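Zestport list archive: home automation and small workshops
Subject: Re: [zestport] can a machine do the boring jobs yet?
From: Guido De Luca

Hello all,

thank you for the many answers in September. I was slow to reply, sorry. I keep below the part I want to discuss.

> I run a packing room with 20 people and every month a salesman
> promises me that a robot will do the boxes next year. At home I still
> fold my own shirts. Has anyone seen a machine put a thing in a box and
> then go on to the next job without a person standing beside it? I do
> not mean a film of it. I mean with your own eyes.

With my own eyes, only partly. At Clirken we have a Starnico arm that does one job, moving caps from a feeder to a tray. It is good at this. It did 3,000 caps before we had to touch it. But when the caps arrived in a different bag, and lay in the feeder a little differently, we lost a whole morning.

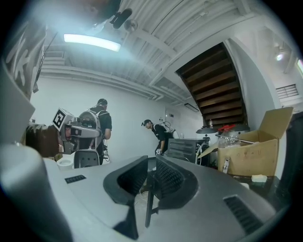
The difficult part, in my opinion, is everything that is easy for us. A cap on a feeder is always the same cap. A household job has soft things, shiny things and things that move when you touch them. Take an open cardboard box with a clear plastic jug in it, like the one on the right, under the stairs. For a person it is one second of work to take out the jug. For a machine the plastic is hard to see, the flaps are in the way, and the red cap is perhaps the only part it finds with confidence. Our arm would also need to know that the box can slide when it is pushed. We tried a similar test with our own arm, 100 times, with a jug from the kitchen. I will not write the result for the opaque jug and the clear jug together, because they are two different stories. With the opaque one I was pleased.

So what do people do about it? Many now teach by hand. A person holds the gripper and does the job himself, many times, and the machine learns from the recordings. I like this way because our packers can do it without programming. The weak point is that the person must be patient and must do the job a bit differently each time, with the tray turned, with the jug lying down. After one hour everybody does it the same way.

The table work is where I would start: a tray, a handle, a small block, all on a flat top at the right height.

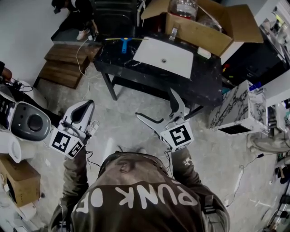
My answers to the original question

1. Sorting and placing of hard parts: yes, you can buy it, if the parts arrive always in the same manner.

2. Packing mixed goods in boxes: with a person near. Menzies offered us a trial for 2 months and I would accept it again, but I would not send anybody home for it.

3. Folding shirts: continue to fold.

If somebody has tried clear plastic with better lighting, please write which lamps you used. I can also send our list of test objects, it is a simple text file.

Kind regards,
Guido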